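Good Habits at the Go Table
Gallery, posted Mar 27, 2025

Welcome to the gallery page for the house rules we keep at Fudside whenever an arm is working over a board. The rules themselves live in a plain document on the shared drive, and a fairly dry one at that, so a few of us thought it would be kinder to newcomers to put some of them next to pictures of the work going on. If you have come over from the Casa workshop, or you are visiting from Trarden for the afternoon, please do have a read before you pull up a chair. It won't take long, and the kettle is usually on.

We began writing things down in January, when the list was a scrap of paper with 3 lines on it. It now has 12, and I dare say it will grow again. Most of them are very ordinary. Tidy the table before you start. Say out loud that you are about to move the arm, even if you think you are alone. Keep one hand near the stop button and your sleeves rolled up. You would be surprised how quickly these things become second nature, rather like putting on a seat belt, and how odd it feels to watch somebody work without them!

The rule I am fondest of has to do with height. Before anything is picked up or put down, the arm comes to a hover over the board and waits there until the person in charge has had a proper look at the fingers and the grid from the side, bending down if need be (my knees have opinions about this, but down I go). Only then do we carry on, and at the slow speed for the first few moves of any session. We also ask that the bowl of stones stays at the edge of the table, well out of the way of the arm's usual path, so that reaching for it never means leaning under the tool.

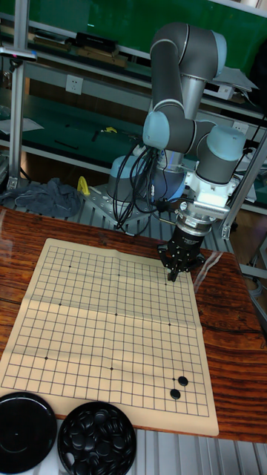
Fingers down over the top right of the board, with the black stones in their bowl at the near corner.

A word on cables while we are here, as they cause more trouble than all the rest put together. A cable wants enough slack to follow the arm through its whole reach, and not so much that a loop can sweep a stone off the board or catch on a corner. Our practice is to run the arm through its largest movement once, slowly, with someone watching the loops and doing nothing else. If a loop touches anything, we stop and dress it again. Friends at Chiba do the same check at the end of the day as well as the start, and I rather think we ought to borrow that from them.

The next picture goes with the rule about folded poses. When an arm is drawn up compactly there are more places where two parts come close together, and those are the places where a finger can be nipped. So we keep hands away from the joints whenever the power is on, however still the arm may be. If a stone needs nudging back on to its crossing, the arm is paused first, the pause is said aloud, and the nudging is done from the side furthest from the tool. It sounds fussy, I know. It adds a few seconds, and you get used to it.

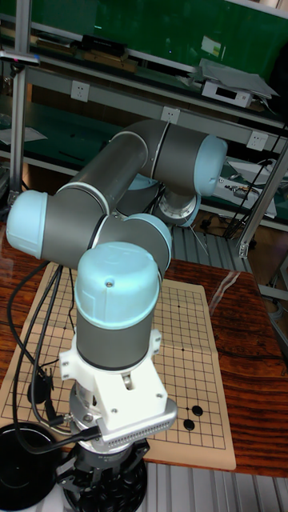
Folded up close above the board, two black stones on neighbouring crossings.

A few smaller matters that don't have pictures of their own. Paper boards are perfectly welcome, but smooth them out as well as you can and check the corners with the arm's own position readout before trusting last week's numbers. Write every stop in the log, including the ones you caused yourself by leaning on the button. The log had reached entry 2178 when I last looked, a good many of them in my handwriting, so please don't be shy about adding yours. New people sit with someone experienced for their first 2 sessions and run the arm on their own after that, once they feel ready and not before.

If you would like a printed copy of the rules for your own wall, there is a stack by the door at Fudside and another at Casa. Corrections and grumbles can go in the back of the log, where I read them every week or so.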